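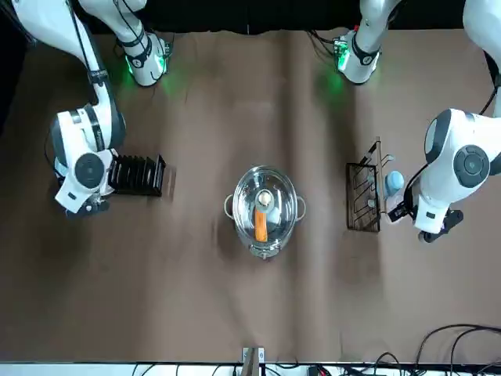
Two arms, one lid: how much should we read into the Rind result?

The group at Wirstead has put out its write-up of Rind, a method for teaching two-armed robots to do kitchen jobs that need both hands, and a fair number of readers have asked what we make of it. The short answer is that the idea is sound and the headline is too big for it.

Rind starts from an ordinary complaint. If you train a pair of arms by having a person steer them through a job again and again, the arms learn the whole job as one long movement. Shift the pot a hand's width and the movement no longer fits. The Wirstead answer is to cut each recording at the moments when a gripper touches or lets go of something, learn the pieces separately, and let a second, smaller model decide which arm does which piece next. The name comes from the thin layer of movement just before contact, where the authors say most of the useful learning happens.

They trained on 3178 recordings and then ran 300 trials across 4 tasks, all of them built on the same set of kitchen goods. Taking the lid off a pot and getting at the food inside is the one they lead with. The older method, trained on the same recordings, did worse on every task, and on the lid task it did much worse. We have no quarrel with that. The comparison looks fair, both methods got the same training time, and the authors deserve credit for printing the bad runs alongside the good ones.

Our doubts start with what counts as a success. A trial is passed if the lid ends up off the pot and still on the table. It may be upside down, it may have been dropped from a height, and the robot may have had up to three goes at the knob first. Anyone who has cooked with a glass lid will want a stricter rule than that. The paper gives no figures for first attempts, although they must have been recorded, as the retries are mentioned in a footnote.

Then there is the matter of where the objects stood. The write-up says positions were "varied", and an appendix explains that each object was moved within a small patch marked out beforehand. The pot was always the same pot. A shiny steel rim and a clear lid are hard for a camera to deal with, so learning one set of reflections under one set of lamps is worth something, but it tells us very little about the next pot along.

The claim that the two arms "negotiate" should be dropped. What the paper describes is a model picking from a short list of pieces, and in most of the lid trials it picked the same order every time. A fixed script with the same pieces might have scored as well. That test would take an afternoon to run and it is missing.

Plorcombe, who sell the planning software used in the work, have already quoted the result in their sales material as proof that two-armed kitchen robots are ready for trial kitchens. The paper does not say so, and its authors should tell them.

A team at Zirnimbridge plans to repeat the lid task with other cookware and a single attempt per trial. They have asked Wirstead for the recordings and had not received them when this issue closed. We will print their numbers when we have them, whichever way they fall.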